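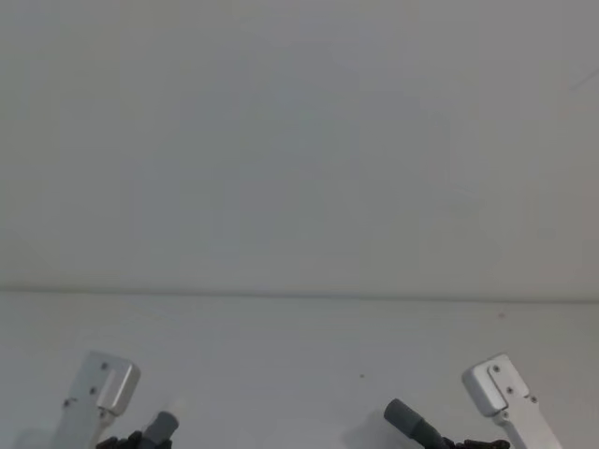 White matte paint is the least forgiving finish I have put on a wall, and I have now put it on the same wall twice. The room is the small one at the back of the house on Purves, which I use for sorting, mending and most paperwork. The first coat went on in May, straight over the old cream, and it flashed badly wherever the filler had been. The second version is the one I kept. The surface reads as even from left to right, with a slightly darker, bluish area in the middle where the light falls off, and the white tabletop meets it in one thin gray seam. There is also a faint diagonal line near the right side that I have not identified. It could be a scratch or a hairline crease in the finish, and it could be a shadow. I have left it alone.

Preparation took longer than painting. The old wall had a shelf on it, and taking that down left 8 screw holes, two of them large enough to need a plug before filling. I used a ready-mixed filler, let it dry overnight, sanded with 120 grit and then 180, and wiped the dust off with a damp microfiber cloth. On the first attempt I skipped the primer on the filled spots. Filler absorbs more water than painted drywall does, so the paint over it dries at a different rate and shows as a dull patch in low light. Ayten Karabulut came by, looked at the wall from the doorway, and pointed to six of the patches without going any closer.

For the second attempt I primed the whole wall, waited a full day, and rolled two coats of Brornska flat white with a 3/8 inch nap roller. A few notes on rolling, mostly for my own reference:

Load the roller fully and roll it out in vertical strips, floor to ceiling.

Keep a wet edge. The wall is 39 square feet above the table line, small enough to do in one pass if the cutting in is done just ahead of the roller.

Finish each strip with one light upward stroke and then leave it. Going back over half-dry paint pulls texture into it.

The table was a separate problem. It came from Irngate, secondhand, with a top that had yellowed at one end. I sanded it, sealed it and painted it with a cabinet enamel, which is harder than wall paint and levels better. It needed 29 days before I was willing to put anything heavy on it. The can says a week. I tested at ten days with the base of a lamp and got a ring, which then had to be sanded out and redone.

White on white was a practical choice. I drop small parts constantly, mainly buttons, jewelry findings and the screws out of eyeglass frames, and against wood grain I could spend a quarter of an hour looking for one. On a plain pale top anything dark shows up at once. The cost is that every crumb shows too. There is a brownish speck a little right of center and a tiny reddish dot further back, and I can find either one from my chair. I have not tried solvent on them yet. My usual order is a dry cloth, then warm water with one drop of dish soap, then a melamine sponge with very light pressure. The sponge is a mild abrasive and will change the sheen of the enamel if used often, so it comes last.

I decided against putting the shelf back. Glenys Clegg offered me a pegboard she no longer uses, and I turned that down too. Things on the wall over a work surface shed dust onto it, and I would end up reaching across whatever I was working on. Tools now live in a drawer unit to the side.

Total spend was $677, including the table, the primer, both rounds of paint, and a Fliltine sanding block that wore out before the job was done. The first round of paint accounts for more of that than I would like.

Still open: whether to run a bead of caulk along the back edge of the table. It would keep small parts from going down behind, but it would also fix the table in place, and I may want to pull it out to repaint the baseboard. A strip of foam weatherseal, compressed between the table and the wall, should do the same job and can be removed. I have a roll of it in the garage and need to check the thickness.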